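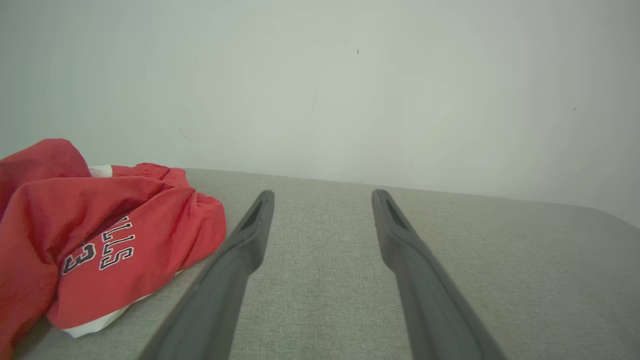
Call for participants: laundry off the furniture

We doubt the usual advice. Every tidying guide says a shirt dropped on a cushion takes 20 seconds to put away. Does it? Tullby wants people who leave jerseys in a heap on the upholstery and will let us time them.

You keep a log for eight days in February. No shopping for bins, no before-and-after glamour. If you already fold everything, please don't apply. We have read enough from you.

Adults only, one per household. Write to the Tullby desk and tell us where your clothes land.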